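Home | Guides | Budgeting | Parts Lists | Contact

How to Budget for a Garment-Handling Station

Last updated: July

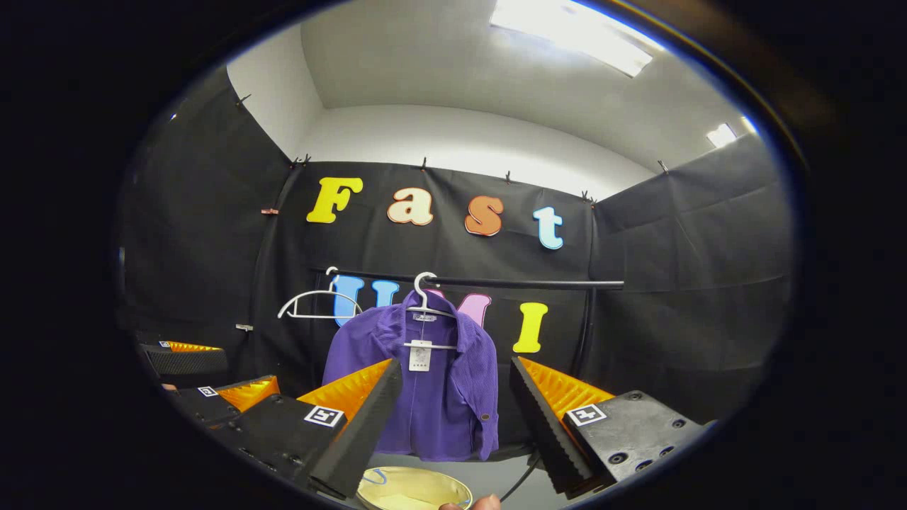
A shirt on a white hanger between the fingers of a handheld gripper, with a round basket underneath.

Price the station in this order. The grippers come last.

1. Write down the task in one sentence. Ours was "take a shirt off the rack and put it in the basket."

2. Price the rack and hangers. A plain rod on black poles cost us $52. Buy more hangers than garments.

3. Price the backdrop. Black fabric and clips for the back and side walls came to $121. Measure the walls first and add extra for folds.

4. Set aside money for soft finger pads. They wear out before anything else. Brayden Dufour orders ours from Kerari in packs of seven.

5. Get two quotes for the mounting blocks. Ellomik quoted $279 for the pair, screws included. Ask whether the printed markers come with the blocks or are billed separately.

6. Add shipping, then a line for spares. Deming Mao keeps spares on a separate sheet so they don't get cut with the rest.

Check the lead time on each quote before you send the order. If one part is late, hold the garment purchase until it ships.

Related guides
- Choosing a Workbench for the Clirkus Arm
- Ren Gripper Pads: Sizes and Reordering
- Planning Cable Runs in a Small Room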